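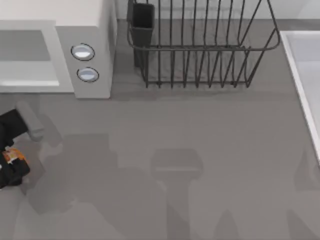

3. Building the simulated kitchen

3.1 Why we started with the counter

The arm described in Section 2 was put together over one winter on a bench in the Tesow shared workshop, with evening help from anyone who happened to be passing and was willing to hold a bracket. We began the bench work in January, and for the first few weeks we had every intention of training it on a real sink. Anyone who has tried to keep a working sink free in a building with one kitchen and a great many tea drinkers will understand how that went. The simulated counter, which we call Zekarine, grew out of that trouble, and it has ended up being the part of the project we are fondest of, so we hope the reader will forgive us for spending a whole section on it.

We wanted a kitchen that a hobby builder could load on an ordinary desktop machine, poke at, break, and put back together the same evening. That wish shaped nearly every choice below. The fixtures are plain, the colors are mostly grays and whites, and there is very little decoration anywhere. Earlier drafts had a speckled stone counter and a tiled wall with grout lines, and they were pretty, but they slowed the renderer down enough that people stopped using it. Going back to flat materials felt like a defeat for a day or two and then we forgot all about it.

3.2 Fixtures

The wire dish rack gave us the most work by a wide margin. A rack is a miserable thing to simulate: thin round rods, narrow gaps, curved corners, and a great many places where a fingertip can slip between two wires and stay there. Our first version used a single mesh taken straight from the drawing, and the physics engine treated the whole rack as a solid block, so that plates sat politely on top of it as if on a table. We then rebuilt the collision model from 181 capsule shapes laid along the rods, leaving the visible mesh alone. The result is slower than the block, naturally, but a plate can now go down between the tines and lean there the way a plate ought to.

The sink was simple by comparison. Its walls and floor are boxes, with a separate thin border for the rim, and we set the rim as its own body so that contact with it could be logged apart from contact with the counter. This was Beril Işık's suggestion, made on the strength of many scraped gripper pads, and it has saved us a good deal of guessing when reading the logs. The faucet is also made of boxes. We kept it square on purpose, having learned from a curved one how much time can be lost to a spout that has no practical part in the task. It does not run water and the handle is fixed in place.

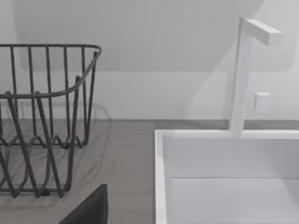
Figure 4. Dish rack, counter and faucet in Zekarine, with part of the basin at lower right. The tip of the gripper finger enters at the bottom edge.

Figure 4 shows a stretch of counter that we came to know very well, the bare strip between the rack and the rim of the sink. Much of our early trouble was concentrated there. A finger coming in low has wire on one side and the rim on the other, and a small error in the calibration of the wrist is enough to send it into either one. Builders who want to try their own arm in the kitchen should probably begin with slow passes over this strip before attempting anything with a dish in hand. We also found it a good place to check the shadows of the rack, which fall on the counter as a soft lattice and which gave our first edge detector no end of false wires.

3.3 Lighting and shadows

We had planned to turn shadows off altogether. The workshop has tall windows and a row of ceiling lamps that come on in two banks, and the arm's own shadow wanders across the bench all afternoon, so in the end it seemed kinder to the controller to let it meet shadows early. They are soft-edged in all the runs reported in this paper. A softness setting is exposed in the scene file, together with the direction and strength of the light, and we would encourage people to change these freely.

The small vision module, Firnix, was trained on frames rendered under 40 lighting settings. It is a modest network, and its only duties are to find the outline of the rack and the rim of the sink and to say how sure it is of each. White fixtures against an off-white wall remain its weak point. The faucet in particular tends to melt into the wall when the light is strong, and we handle this by widening the keep-out region around the stem, a clumsy remedy but one that has served us so far.

3.4 Practice runs

Each practice run starts with the arm parked at the side of the counter and ends when the gripper returns there or the time limit is reached. We carried out 275 runs with the settings given here, all using the Tokgöz controller described in Section 2, and the last of them was logged on 13/07/2025. The counter surface was left clear for every run in this set so that contacts with the fixtures could be studied by themselves. Runs with plates and cups are taken up in Section 5, where the behavior of the rack's wires becomes a good deal more interesting, and also a good deal harder to tidy into a table.

A run was marked for review whenever the finger touched the rim of the sink or any rod of the rack, however lightly. We debated setting a small force threshold and decided against it, at least for this paper, as the real pads on our gripper are soft and we did not trust our guess at their stiffness. Readers comparing our logs with their own should bear in mind that a marked run may contain nothing worse than a brush against a wire.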